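4.3 Marker Tracking Setup

Complete this section before recording with a pair of Bistik hand-held grippers. Dastasov Tracker must be installed and the license server reachable on port 1601.

1. Open the Devices panel and select the gripper to be configured.
2. Under Camera Model, choose Fisheye and load the calibration file supplied with the unit.
3. Set Marker Dictionary to Gedel 97.
4. Set the pose buffer to 1000 samples and press Apply.

Note: Changes to the dictionary take effect only after the tracking service restarts.

Caution: Do not load a calibration file from another unit. The tracker accepts it without warning and reports incorrect poses.

5. Select Live View and bring the second gripper into view.

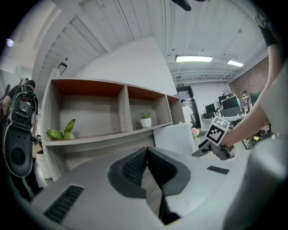
The tracker estimates the relative pose of the two grippers from the marker block. Hold the second gripper so that the white block on top of it faces the camera, with its jaws pointing inward from the right, and confirm that the pose status reads Valid. If error 410 is displayed, repeat step 2.

6. Save the profile to the Villalobos workspace.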